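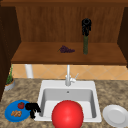 Open wall cabinet with wood back panel and fixed shelf, side panels in dark brown.

Allelen Open Wall Cabinet, 29 in.

Item 364-B
Sold by the unit. Ships assembled.

The Allelen is a doorless upper cabinet for kitchens, pantries and bar areas. It hangs on the wall above a counter and is meant for things you reach for every day. The sides, crosspiece and shelf arrive joined and finished, so the only work on site is hanging it.

Specifications
Width: 29 in.
Weight: 62 lb
Mounting: steel rail, included
Finish: oil-based, satin, applied at the shop
Shelf: fixed, one per cabinet

Finishes
Rakena is the standard two-tone brown. Plarnia is a single dark stain on every surface and adds 2 weeks to the order. Wood color varies from one batch to the next — if you need several cabinets to match, order them together.

Installation
Find the studs and mark them before you lift anything. Screw the rail into at least two studs, check it with a level, and hang the cabinet with a helper. Then drive the lower screws through the back. Drywall anchors alone will not hold this cabinet. Tile walls need a masonry bit and longer screws, sold separately.

Care
Wipe with a damp cloth and dry right away. Do not use bleach or scouring pads. Ripe fruit and oil bottles can leave marks on the shelf, so put a dish or liner under them. Small scratches can be touched up with the Brestarer repair kit in the matching stain.

Shipping and returns
Cabinets go out by freight to a curbside address. Open the carton while the driver is there and write any damage on the delivery slip. Unused cabinets may be returned within 62 days in the original carton. Custom stains are final sale.

Orders of more than 29 units get contractor pricing. Ask for Carleen Baxter at the order desk.

Prices last updated 3/31/23.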